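Jad Hakim

2021-01-24

A long-ish thread about how we changed the way we score our kitchen robot, because a few of you asked and I love talking about it 🧵
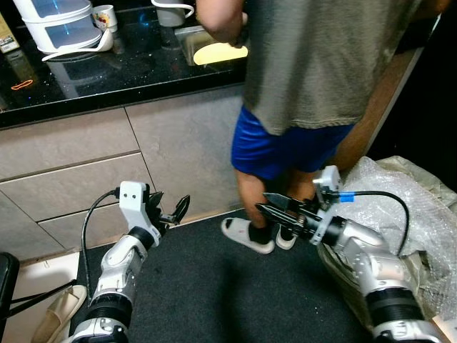 Our two arms at the counter, one gripper a little open and the other shut.

So! The old method was simple. The robot got a command, it did the thing, and we wrote down pass or fail. Fine for a clean lab bench, but pretty useless in a home, where someone is always standing right where the robot wants to go.

Ezequiel Pacheco said back in June that we should be grading the waiting too. I argued with him for far too long (sorry, Ezequiel) and then we tried it.

Each run now gets 3 scores: did it finish the job, did it leave people enough room, and did it start up again by itself once the way was clear. That last one is where our old controller, Geto, fell apart. It would wait very politely and then just keep on waiting.

We did 448 runs with Geto and the same 448 with the new one, Bunnag. Geto needed a nudge from one of us in 100 of them. Bunnag needed 13! I checked that number twice and then made Ezequiel check it.

Big caveat: it's all one kitchen, and the people in it know the robot well by now. A stranger might move very differently around those arms.

Next stop is the test apartment in Gedcombe, with a much narrower kitchen. Happy to share the scoring sheet if you want to try it on your own setup, just send me a message and tell me what arms you've got.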